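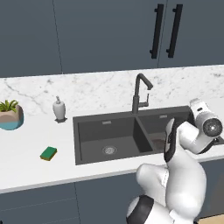 Pludano: sink scenes

Simulated kitchen for the arm we're building in the shared workshop. The sim arm has never dropped a mug on anyone's foot, so it gets the first go at everything.

Contents

11 scenes, each with a double sink, a sponge and a succulent. 9 for training, the rest held back.

Known problems

Scene 3 loads slowly. The marble took longer than the gripper code.

Last changed 27th April. Licence: be decent.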